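Notes from the Delari open day at Grumstead

Tuesday, typed up on the train home so excuse the spelling. Doors at 9, coffee at 9:20, talk at half past. Good turnout. Parking terrible, go by bus if they run it again.

Short version for those who couldn't get there: Delari want a home robot that can put your washing away. Not selling anything yet. The open day was all about how they gather the examples, and most of it happens a long way from any robot.

Talk was quick. People work in ordinary bedrooms with hand-held grippers, two fingers, camera on the tool. You fold the jumper with the grippers instead of your hands, the tool records the lot, that's one example. 281 in the laundry set the day we visited. They want a lot more before they train the next version. Somebody asked why not just film people's hands. Answer: a robot hasn't got hands like ours, so better if the person is stuck with the same two fingers from the start. Fair enough.

Knitwear is the one they all grumble about. Thick, springy, wants to unroll. Blue rubber pads on the fingers, squeezed in from both sides on a striped jumper that had been rolled up, second gripper coming in from the right.

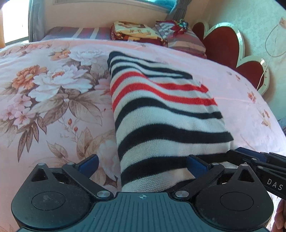

What we got to try

A practise table downstairs, 4 of us at a time, tea towels only. Harder than it looks!! Squeeze is easy. Getting under an edge without shoving the whole towel along is not. I did one towel in the time it takes me to do a basket at home. My wrist knew about it by lunch.

Things I scribbled down:

- Every example gets a plain label. "Roll jumper", "fold top", that sort of thing. Labels are typed in after, by a different person from the one who did the folding.
- Fumbles are kept if the person recovers. A dropped sleeve picked up again is useful. Giving up halfway gets binned.
- Patterned bedding is welcome. Flowers, stripes, whatever's on the bed. If it only ever learns on a bare white table it'll be lost in a real house.
- Same with daylight. They leave the curtains how they find them.
- Sessions capped at 60 minutes, then a break.

The label tool is called Ellura and we had a go of it too. Slow to load, nice once it's going. You drag a marker to where the grab starts and another where it ends. Our group argued for ages over when a grab "starts". Fingers touching? Fingers closing? House rule is closing, and the fingers still open with cloth between them counts as approach. Easy to say, but have a go at it with a white garment, black stripes, on a pink flowery sheet.
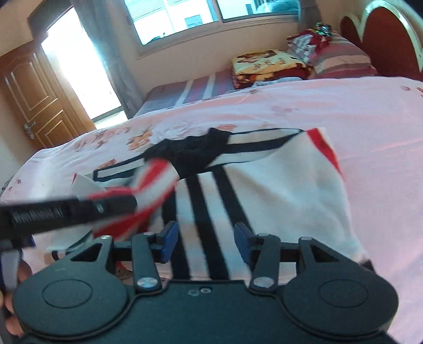

3 min read

Asked about privacy, seeing as it's bedrooms. They said the people who live there sign off first and can pull a session later. Would of liked more detail on how long that stays open. Didn't get it, sent an email.

Lunch was sandwiches from Vávra, the bakery over the road. Very good. Go early, the egg ones went in five minutes.

Afternoon was a bit thin. Long slides on storage, no demo of the robot (the arm was away for repairs). Would have cut that and had more time downstairs. Target for the jumper set alone is another 100 by December, and they're looking for people to do paid sessions. Form's at the front desk in Grumstead, ask for the laundry one, the kitchen list is full.

Next open day not set. Will post here when I hear.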